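Clearing up the Hutmont room

2 min read

The back room at Hutmont gets used for all sorts, and it rarely looks the same two evenings running. We had it for the whole of 26th March, for the tea and cake afternoon that Ohemaa Akpalu has been running since last July. There were 20 people booked and 16 came.

This page is about the end of the day, when the plates have gone back and the cups are what's left. Dede Bonsu asked for it, as she is doing the next one and wanted to know how the room is left and where things go.

A few notes on the cups first. We stopped using the china in the autumn – it took too long to wash in the small sink, and the cupboard it lived in is now full of games. The paper ones come from Kallow in mixed colours. A full box is 900 and it lasts us most of a year. People like having different bands because they can remember which one is theirs, at least until the second pot of tea.

The clear plastic ones are for squash. We are not buying more of those when they run out.

Drinks left in the cups go down the sink, not into the bin bag. The bag split on us in the corridor once and the carpet still shows it. Stack the empties by size, tie the bag at the top and take it out to the bins behind the kitchen.

The cloth can be wiped where it is if it's only tea. For jam or icing, take it off the table and shake it outside first, then use warm water and a bit of Brimis. Please don't iron it. It goes back folded on the shelf with the spare one.

Chairs go back in stacks of 3, any higher and they lean. The urn needs to be emptied before it is moved, and the lid goes on last.

If you are first in next time, the key is with Ohemaa. The lights in the corridor are on the left as you come in.

The daisy cloth, and the cups still to be picked up, most of them on their sides: 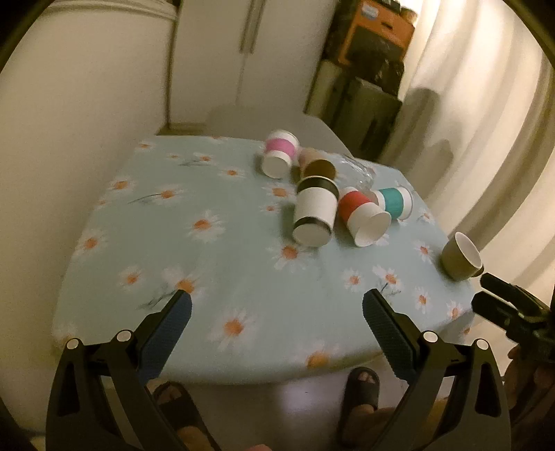
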